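Pre-Purchase Safety and Condition Checklist: Two-Arm Bench Cell

Site: Kustinberg, ground floor lab
Quoted by: Plestalov
Filled in by: Norbert Medve
Copy to: Poul Overgaard (budget)
Revision 2, September

Read this with the Plestalov quote open beside it. The quote is for a second cell, same as the one we looked at. Every item marked OPEN is something the quote either leaves out or covers with the word "standard." I asked what standard meant and got a brochure.

Marks used: OK, OPEN, FAIL, N/A. A comment goes with every mark, including OK.

Section 1. Mounting and structure

1.1 Arm bases on their own plates, all bolts present
OK. Each base has its own square plate. I put a wrench on every bolt I could reach and none moved. No torque values in the paperwork, so I have nothing to compare that to. Ask for them.

1.2 Table fixed to the floor or to the frame
OPEN. The sales sheet says "rigid platform." I leaned on the front edge and it gave a little. Floor anchors are not priced. Poul, please put them on a separate line so they don't get buried in installation.

1.3 Arms can reach each other
OPEN. They can, obviously, with the bases side by side on the back edge. What I want in writing is what stops them. Plestalov says it is handled in software. Whose software, and who signs for it after we change a program?

1.4 Arms can reach a person standing at the front edge
FAIL. Nothing guards the front. The quote has a light curtain under "options," no price next to it. My view is that it belongs in the base price or we don't buy.

Section 2. Cables and end tooling

2.1 Cables secured along the arm
OPEN. The wrapped runs on the arms look decent. The loop at the left arm's gripper does not. It comes out of the side of the gripper, drops, and swings back up in a wide arc under the housing. One bad approach and it catches on whatever is on the table. The quote offers a cable dress kit from Stevetti for 600 per arm. I'd like to see one fitted before we pay for 2 of them.
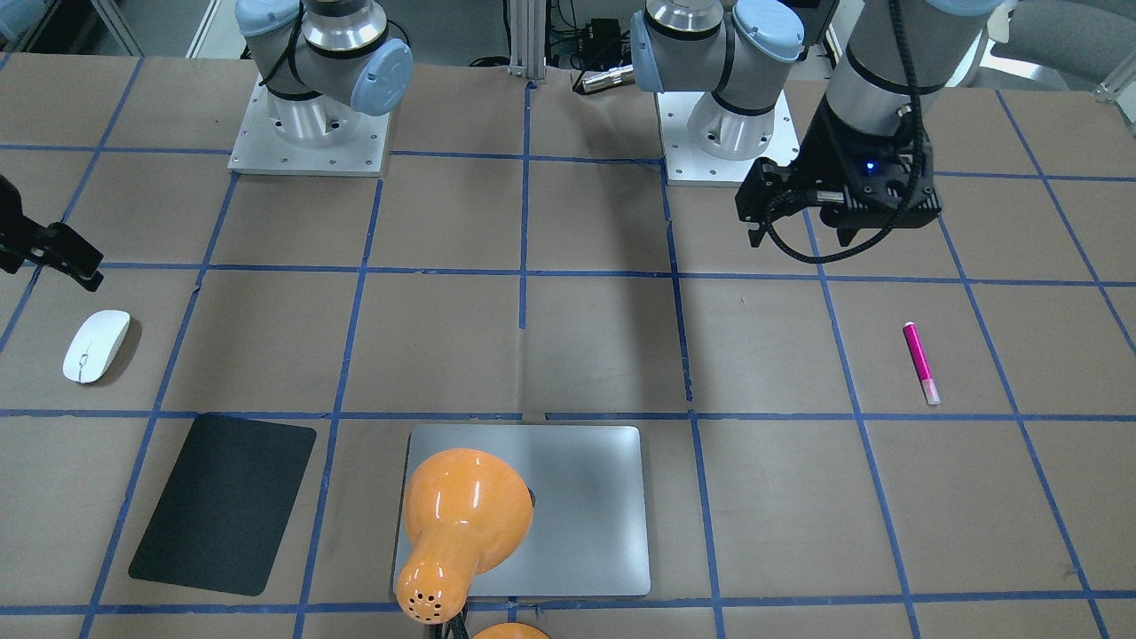
Item 2.1. Left arm's gripper with its cable loop, right arm's gripper near the mouse at the table's left edge.

2.2 Fingers free of sharp corners
OPEN. The fingers on the right arm's gripper are angular. Fine for picking things up, less fine for knuckles. Ask about rounded ones and what they cost as spares. Fingers get replaced, and the quote lists none.

2.3 Gripper status light works and someone can say what it means
OPEN. There was a small blue light on the left arm's gripper. I asked two people at the bench what blue stands for and got two answers. The manual should settle it. We were not given the manual.

2.4 Gripper holds its load on power loss
OPEN. Not tested. Plestalov said it would, I asked for a demonstration, and the subject changed. Do not accept delivery without this one.

2.5 Power and control boxes off the table and labeled
OPEN. A small black box with cables sits by the upright post at the back, and there is a loose-looking silver connector near the back edge of the table. I could find no label on either. Enclosures are in the quote from Adamczyk, 14 weeks lead time - which nobody mentioned at the meeting.

Section 3. Work area

3.1 Zones marked
OK, just barely. The grid is blue painter's tape. Cheap, visible, easy to move, and I have no quarrel with it for trial work. Plestalov's quote has "workspace zoning" as a paid item, however, and I would like to know if we are paying for tape.

3.2 Marking accurate enough to teach positions from
FAIL. The lines wander. Strips run at a slant, the ends are torn, and they overlap where they cross. On the right-hand vertical there is a join partway down where two pieces don't make one line. If anyone plans to use cell corners as reference points, budget for a proper fixture plate. If the tape is only a guide for the person setting out objects, change this to N/A.

3.3 Items placed inside their cells before a run
FAIL. The black mouse pad had its bottom edge lying over the upper cross line. Small thing. But the setup sheet says one item per cell, and the setup sheet is what the vendor's success figures are based on. I'd want those figures repeated with our people doing the placing.

3.4 Open space available for placing
OK. With the fingers spread wide at the near side, there was a large clear cell straight ahead. The surface has a few specks and smudges, nothing that matters.

3.5 Wrist camera view not blocked by the tooling
OK. The fingers take up part of the bottom edge of the view and leave the middle open. I would still ask whether that holds with longer fingers fitted, as those are on the options list too.
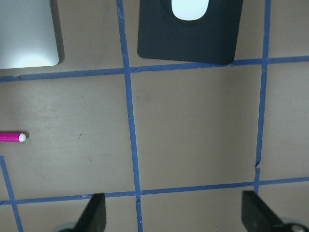

3.6 Test objects suit what we will handle
OPEN. Laptop, mouse, pad, marker. Reasonable things for a bench, but our list has soft bags on it and bags are where the last vendor fell over. Send Plestalov 6 of ours and let them show us.

3.7 Breakable or expensive items kept out of reach during tests
FAIL. There was a laptop on the table, inside the grid. If a gripper comes down too far, who pays? Put in a sacrificial dummy of the same size.

Section 4. Stopping and restarting

4.1 Emergency stop reachable from the front and from both sides
OPEN. Ask for a drawing with distances.

4.2 One stop button stops both arms
OPEN. Told yes. Want to press it myself.

4.3 Restart needs a deliberate action
OPEN. Same as 4.2.

Section 5. Money lines missing from the quote

Floor anchors (1.2)
Light curtain, installed and tested (1.4)
Spare fingers (2.2)
Fixture plate, if wanted (3.2)
Operator training for anyone who wasn't at the demo
Yearly inspection. Plestalov says the first year is included. Included in what?

Result: not ready to order. I'm not against the cell. I am against signing for it on the present quote. Poul, hold the deposit until 1.3, 1.4, 2.4 and 4.2 have been answered in writing, and send me the Adamczyk delivery terms when you get them.

Checked by: N. Medve
Budget review: P. Overgaard, pending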